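# Chapter 6: Planning and Budgeting for a Gripper Cell

Most first-time buyers start with the arm. They compare reach, payload and price, pick one, and then find that the money left over has to cover everything that touches the product. This chapter works in the other order. It begins with the parts to be handled, moves to the gripper and its fingers, and leaves the arm until Section 6.4.

By the end of the chapter you should be able to:

- write a handling list for a small cell
- separate one-time costs from costs that return every year
- set aside a sensible amount for fingers, pads and other wear items
- read a supplier's quote and mark what it leaves out

## 6.1 The handling list

A handling list has one line for each item the cell must pick up. Each line gives the item's outside size, its weight, the surfaces that may be touched, and how it arrives. Fill it in with the real items on the bench. Catalog sizes are often wrong for goods that have been opened or partly used.

The running case in this chapter is Stiltevitz, a packing supplies distributor with a warehouse in Lund. The company stocks 103 small items and wanted one cell to fill mixed orders. Its planners first wrote "rolls, assorted" on a single line. Their supplier, Pirna, sent the list back and asked for each width and core size. The corrected list took until April to finish, and it changed the order: two sets of fingers were bought in place of one.

Rings and rolls deserve extra attention. A roll can be held across its full outside diameter, which calls for a wide opening. It can also be held by its wall, with one finger outside and the other in the core. The second grip needs much less opening, but the finger must fit the core, and the planner has to allow time for placing it there.
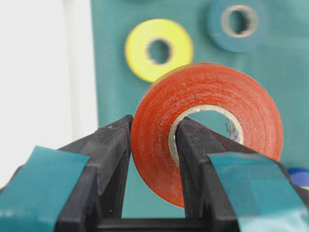 Bjarke Riis disagrees with buying for the wall grip alone: he would pay for the wider opening at the start, on the grounds that core sizes change whenever purchasing finds a cheaper roll, and a gripper that opens wide enough can still take the roll from outside.

Both plans can be defended. Price them side by side before choosing.

## 6.2 What wears out

Finger surfaces are a yearly cost. Stiltevitz budgeted $200 for its first year of pads and surface tape and had spent $71 of it by the first review. The unspent part was kept on the same line. Spare fingers went on a separate line, with the delivery time written beside the price.

Enter your own wear items in Worksheet 6-A before reading Section 6.3, where the Flolletti quote is examined line by line.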